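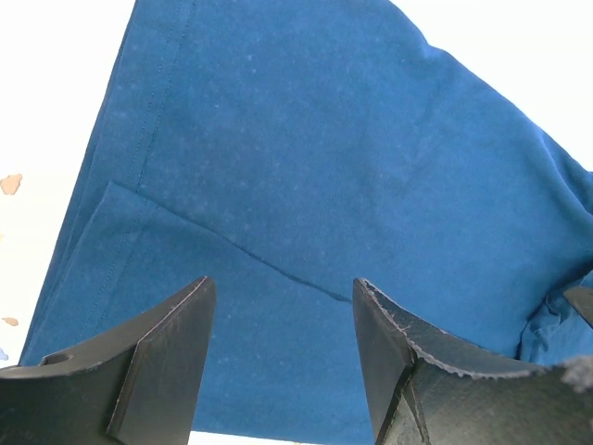 The **Godeck Cup** is an amateur women's soccer competition played each spring among clubs in and near the town of Godeck. It is often billed as the oldest tournament of its type in the region, a claim that rests mainly on a line in its own match programs. No list of winners survives for the early seasons, and the two that circulate among supporters disagree on almost every year before the league switched to printed fixtures.

## Format

The cup is contested by 18 clubs. A short group stage is followed by straight knockout rounds, with the final held in May. Ties level after 90 minutes go directly to penalties. Extra time was dropped after complaints about late finishes at grounds without floodlights, although the rule book still contains a paragraph explaining how it should be played.

Washed-out group matches are supposed to be replayed within two weeks. In practice many are recorded as scoreless draws, which has made the final group tables hard to take at face value. Itach Rovers once reached the quarterfinals with a single win and three matches that were never played.

## Clubs and rivalries

Zusov Athletic and Bouzid Town are usually described as the leading sides. Zusov claims 11 titles. Rival clubs accept eight, arguing that the other three came in an indoor version of the cup with smaller teams and different rules. Bouzid's record is less disputed, but its often repeated unbeaten run of 85 matches includes friendlies and at least one game against its own reserve team.

## Colors

Clubs must register a first and second shirt before the opening round. Blue is by far the most common first choice, and clashes are frequent. The away side changes, unless both clubs agree otherwise.

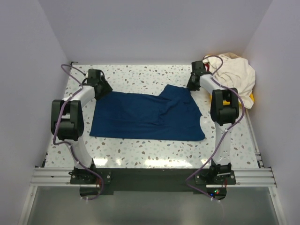
*A navy blue garment, partly folded.*

## Attendance

The official record crowd is 3,431, given for a final between Zusov and Bouzid. The figure is doubtful. The ground had no turnstiles that season, and a report in a local newsletter put the gate at about 247, a number closer to those given for other finals of the period. The higher figure may be a total for the whole tournament. It still appears on the cup's posters.

## Reputation

Supporters of the competition credit it with sending several players on to professional clubs. The claim is repeated in most accounts of the cup, usually without naming the players or the clubs. At least two of those commonly mentioned appear to have joined Itach Rovers after their professional careers had ended.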